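May, bench notes, cutlery sorting

Picking up from the last entry, where I'd run out of page halfway through complaining about the drawer inserts. Short version for anyone skipping back: the one-piece Fato insert is out. Its compartments are too narrow at the front, the long stuff rides up over the dividers, and you can't lift out one section to wash it without taking the whole lot with you. I gave it two weeks in the break room and people were just throwing everything on top by the end (me included, I'm not proud).

So now we're on separate bins. Three of the smoky see-through ones with the slotted sides, the small size, one per kind of thing. I had a set of the Urio ones in white as well and they look nicer, but you can't tell what's in them from across the room and the whole idea was that you could. The smoky ones win on that. They also have the little cut-out handles, which I thought I wouldn't care about and now I use every single time.

Set up on the white table again with the pale board on top. I moved the wood strip to the back edge and lined the bins up right in front of it, which stops them creeping backwards when you drop something in. Last time I had them loose and by the end of the morning they'd gone all over the place. Should have done this in the first place!

Order I'm using, left to right: chopsticks, spoons, then forks and knives sharing the last one. I went back and forth on that. Four bins would be the obvious thing but four don't fit the drawer (I measured the drawer, I measured it again, they still don't fit), and forks and knives are the pair that people grab together anyway. If it bugs everyone we can swap spoons and chopsticks into one bin and split the other two, but I have a feeling the soup spoons would be a pain in there with the chopsticks. The bowls are deep and the handles are stubby and they'd end up hiding underneath.

Started with the chopsticks since they were the ones I was worried about.

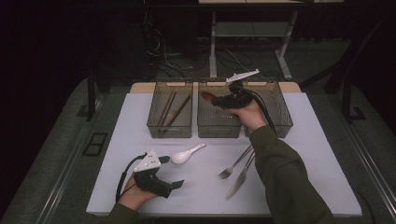
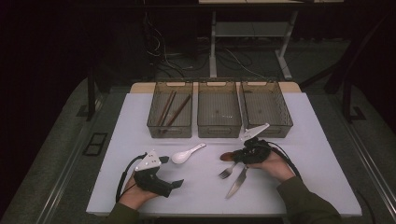

Chopsticks in the left bin, soup spoon still out on the board.

OK so, chopsticks. They don't lie flat. The bin is shorter than they are, so they have to go in on a slant, and each one seems to pick its own slant. With a few in there it's fine and you can grab one without thinking about it. I'm less sure what happens with a full set. I tried it with a bigger handful later on and they started fanning out over the side, toward the spoon bin, and one of them went through a slot in the wall and stuck there. Had to wiggle it back out. Tips toward the back is better than tips toward the front, by the way. With the tips forward you're reaching across the pointy ends to get at the other bins, and I caught my sleeve on them more than once.

Things to try for that:
a longer bin turned the other way, if it'll go in the drawer
standing them up in a jar (boring, but it works at home)
leaving it alone and seeing if anyone but me minds

The soup spoon is the white ceramic one from the noodle set. It's the only shape in the collection that really wants its own bin. Fits easily, and you can get a good few in if you nest them, but they clink. Not a gentle clink either. I put a folded paper towel in the bottom for a while and that helped with the noise and then looked terrible, so I've taken it out again. There's a roll of the thin Bovus drawer liner somewhere in the supply closet, the gray ribbed stuff, and I'm going to cut a piece of that to size and see. If you used up the last of that roll, please tell me before I spend another lunch break looking for it.

Forks and knives in one bin: better than I expected. If all the handles point the same way it stays neat for a long time. If one goes in backwards, then the next person matches the backwards one and it's a mess by afternoon. I don't think there's a fix for that except caring a little, and I'm not putting a label on it. We have enough labels in that kitchen - there's one on the kettle telling you it's the kettle.

The knives could really use a liner too. They slide. You open the drawer quickly and everything in that bin runs to the back in one go and makes a crash like the dishwasher falling down the stairs.

Note to self about the table. The board on top is great to work on, nice and pale, and everything shows up on it, including the crumbs I apparently bring with me wherever I go. Wiped it down before starting and again after. The bins had little specks in the bottom when I checked them, and I'm fairly sure that's just dust from sitting on the shelf, but they're getting a proper rinse before they go anywhere near the break room. Warm water and a drop of soap, then upside down on the rack. Don't put them in the dishwasher! I did that to one of the earlier ones and it came out with a bow in the side, and now it rocks. It lives on my desk with tape in it.

Still haven't decided where the odd stuff goes. Can opener, the good peeler, the two corn holders that showed up after the spring lunch and have never been claimed. My plan had been to pretend they don't exist, and the plan is holding up so far, but they're currently in my coat pocket so it isn't really a long-term thing. There's a narrow gap down the right side of the drawer when the bins are in, just about wide enough for the peeler. Might do that.

About ordering: the Stoltska catalog has what looks like the same bin in a pack of 21, which is a silly number and far more than we need, but I could use the rest for the cable ends and tape and markers over on the shelves, and the shelves are in a much worse state than the cutlery ever was. I'd want to see one in person first. The listing doesn't say if the handle is cut out on both ends, and I really do want it on both ends, so you can pull the bin out whichever way around somebody put it back. I'll ask when I call them about the other thing.

To do next:
rinse the bins
find the liner, cut two pieces, spoons and knives first
try the full set of chopsticks again with the tips to the back
check the drawer closes with everything loaded (it did empty, which proves nothing)
corn holders

Left the bins by the sink with a sticky note on them. If you move them, move the note too.

Later, about 4:30 - found the liner. It was behind the printer paper. There's enough for two bins if I don't mess up the first cut, so I'm doing that tomorrow with the good scissors and not right now with the ones from the mail desk.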